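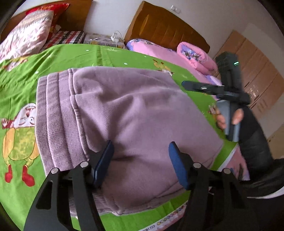

Knitwear has been taking up too much room in our house for years, and in January I finally went through it. I do all the folding on the bed in the kids' room, as it's the widest flat surface we have. The lavender knit went down on the green cartoon sheet with its ribbed edge to the left, and I worked from there. Thick ribbing never wants to lie flat, so I fold it in last and put the weight of the pile on top. There were 31 pieces to get through and I kept 23. The rest went in a bag for the charity shop in Ullgate.

The drawers are from Hofstetter and they're shallow, so anything chunky has to be folded in thirds. I tried rolling last winter and it left creases across the front of everything.

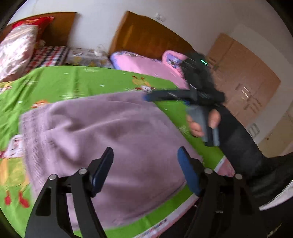
Moth sachets go in the corners, one per drawer. I buy the Titard ones, which smell less than the cedar blocks did. It took me over 30 minutes to do two drawers, with a tea break. The coats are next, and I need more hangers before I start on those.

Filed under: Home & Laundry | Sorting Out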